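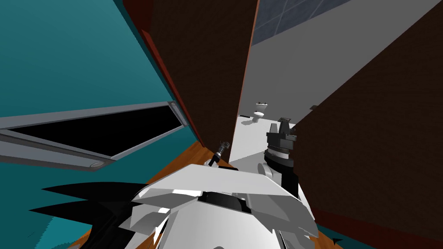
Clundell空手道段位考试改走线上，收费先定，评分标准还没见到

2018年2月3日

Clundell的空手道圈子最近多了一样新东西：在家录一段视频传上去，就能考段。推出这项服务的Gradow公司把它叫作Tasex，宣传页上写的是“让每一位练习者得到公平的评价”。话说得很满，页面往下拉，能查到的细节却不多。

按Gradow公布的办法，考生先在网站注册，选定级别，然后按要求上传型和基本动作的录像，由平台安排的考官远程打分。色带级别每次收费200元，黑带初段400元，补考另算，补考收多少没有写。通过者会收到一张印有编号的证书，编号可以在网站上查询。Gradow称，当地已有9家道馆表示愿意承认这张证书。

是哪9家，公司没有给名单。本站向Gradow的公开邮箱发去询问，得到的答复是“合作方信息将在适当时候公布”。翻看Clundell几家较大道馆的公告栏和网页，目前没有一处提到Tasex，其中一家的升段须知上仍然写着，申请人必须到场，由本馆教练和外请考官共同评定。愿意承认，和已经承认，中间还差着一份签了字的文件。

考官是谁同样说不清。宣传页上只写“由资深高段位者担任”，没有流派，没有段位，也没有师承。空手道的型在各流派之间差别很大，同一个名字的型，步幅、转身的方向、收手的位置都可能不一样。松涛馆出身的考官去看刚柔流的三战，该按什么来扣分，内行人一听就知道是个麻烦。Gradow的说法是平台采用“统一评分体系”，至于这套体系统一到了谁那里，页面上找不到。
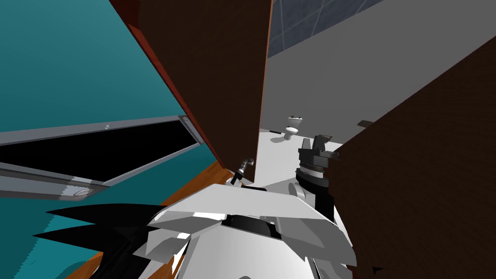 对录像本身的要求倒是写得很细：全身入镜，不得剪辑，道服整洁，腰带的两端要看得清。可是考段从来不只看型。多数道馆的考试里有约定组手，有自由组手，还有考官临场的提问，考生累到呼吸乱了以后还能不能守住距离，也是打分的一部分。Tasex的办法对组手只有一句话，“可由考生自行安排搭档完成”。自己找的搭档，挨不挨打、退不退步都可以事先讲好，拿这样的录像来评实战能力，说服力有限。

还有重录的问题。现场考试只有一次机会，忘了型就是忘了，紧张也得自己扛。在线提交不限录制次数，考生完全可以录上一个下午，挑最顺的那一遍交上去。Gradow没有把这一点当成缺陷，反而列进了优点，称它能“减少临场发挥对结果的影响”。临场发挥在武道考试里算不算应该减少的东西，恐怕很多老教练不会同意。
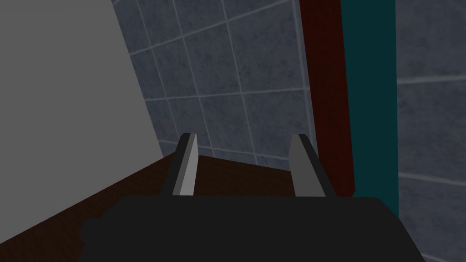
赞助与护具

Tasex还带着一个赞助方。护具商Gatti的标志出现在报名页的顶端，报考黑带的人可以按“会员价”购买一套拳套和护胫。页面没有标出原价，所谓优惠有多少也就无从算起。另有一行小字写着，组手录像“建议使用Gatti护具”。建议到什么程度，不用会不会影响评分，Gradow答复说不会，但没有解释为什么要把这句话写进考试要求里。

护具商赞助比赛很常见，场边挂一块广告牌，谁也不会多想。赞助考段就敏感一些。段位证书的分量全靠考官和卖东西的人之间隔得够远，两边的名字印在同一张报名表上，起码应该把钱的往来讲明白。考试费里有没有一部分归Gatti，或者Gatti付给Gradow多少，双方都没有说。

证书拿到以后能做什么

这大概是报名者最关心的，也是宣传页写得最含糊的。页面称证书“可作为参赛、任教及升段的参考”。参考两个字用得很小心。Clundell公开赛的报名规程要求黑带组选手提供所属团体签发的段位证明，没有列入Tasex，也没有写明排除。比赛组织方表示，目前没有收到Gradow的正式来函，收到以后再看。

任教就更远了。道馆请助教，看的多半是在馆里待了多久、能不能带孩子、出了扭伤会不会处理，一张线上考来的证书能加多少分，各馆说法不一。已经有馆主在私下表示，如果学员绕过本馆去考了段，回来以后腰带照旧按馆里的级别系。

也要替这件事说一句公道话。住得偏、附近没有同流派道馆的练习者，考段一直是件费钱的事，路费和住宿往往比考试费还高，换了城市以后原来的教练又不在身边，手续拖上很久也常见。传统考试也谈不上透明，有的道馆收了钱几乎人人都过，考官就是自家教练，评分表从不给学员看。线上办法如果真能公布标准、公布考官、把录像和评语一并留档，未必比一些小馆的现场考试差。问题在于这几样Gradow目前一样也没有拿出来。
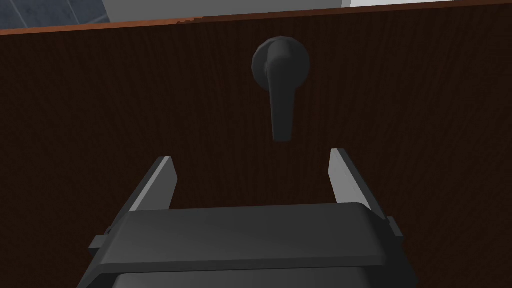
有家长在本站留言说，孩子练了几年，原来的馆关了门，新的馆又不认以前的级别，要从白带重新系起，所以看到Tasex的时候确实动了心。“可是我问客服，考下来以后新的馆认不认，客服让我自己去问馆里。那我花这200元买的是什么？”

另一条留言语气缓和得多，认为年纪大的练习者只想给自己留个记录，考官是谁、别人认不认都不要紧，不必把它看得太重。

Gradow表示，首批考试的受理分为2个阶段，先开放色带，再开放黑带，全部结果到11月公布。公司同时承诺届时会公开考官名单。考生的钱在报名时就要付清，名单却要等到结果出来才看得到，这个先后次序，Gradow没有作出说明。退费条款目前也只有一句：视频进入评审后，费用不予退还。

Clundell公开赛组织方称，在新的规程发布以前，黑带组报名仍按原有办法审核，选手应携带所属道馆签发的证明原件。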